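카우치서핑이 뭐예요?

안녕, 친구들! 나는 여행을 아주 좋아하는 푸쯔쉬안(Tzu-hsuan Fu)이에요. 오늘은 호텔 말고 남의 집에서 자는 여행 이야기를 해 줄게요. 카우치는 소파라는 뜻이에요. 그러니까 카우치서핑은 파도 대신 소파를 타고 다니는 여행이죠! 돈은 내지 않고, 그 집에 사는 사람이 손님을 그냥 재워 줘요. 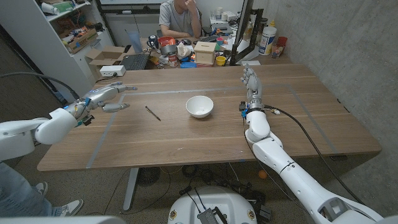 나무 탁자 위의 하얀 그릇

내가 처음 가 본 곳은 카로라라는 산골 마을이었어요. 버스에서 내려 52번 집을 찾는데, 길이 어찌나 꼬불꼬불하던지! 바바에이 아주머니네 식구들이 문 앞까지 나와서 손을 흔들어 줬어요. 2월이라 코가 빨개졌는데, 들어가자마자 콩 수프를 주셨답니다. 세 그릇이나 먹었어요. (배가 터지는 줄 알았어요.)
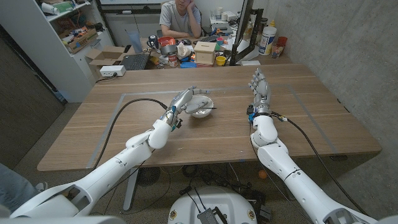 손님은 뭘 해야 하나요?

공짜니까 아무것도 안 해도 될까요? 음, 나는 설거지를 하고 우리 동네 노래도 불러 드렸어요. 신발을 벗는지, 몇 시에 불을 끄는지도 꼭 물어봐요. 집집마다 다르거든요. 인함에서 묵은 집은 저녁 8시면 온 식구가 쿨쿨 잤어요! 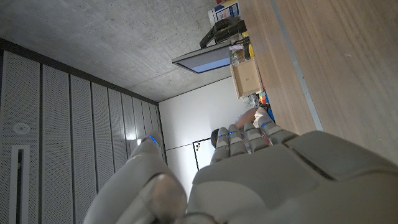
위로 뻗은 로봇 손가락

말이 안 통할 때도 있어요. 그럴 땐 손짓을 하거나 그림을 그려요. 나는 달걀이 먹고 싶어서 닭 흉내를 냈는데, 그 집 꼬마가 웃다가 의자에서 떨어질 뻔했어요. 그 꼬마한테 배운 말이 약 100개나 돼요. 지금은 절반쯤 까먹었지만요.
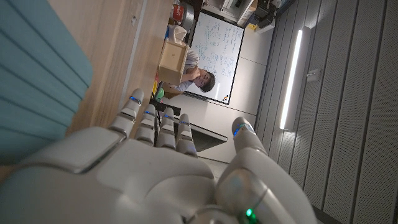

어린이도 할 수 있나요?

혼자서는 안 돼요! 모르는 사람 집에 갈 때는 반드시 부모님이나 보호자와 함께 가야 해요. 어른들도 그 집에 묵었던 사람들의 후기를 먼저 꼼꼼히 읽어 본답니다. 대신 우리 집에 손님을 초대하는 건 어떨까요? 가족과 의논해서 멀리 사는 사촌부터 불러 보세요. 베개 하나 더 꺼내 놓는 것도 잊지 말고요!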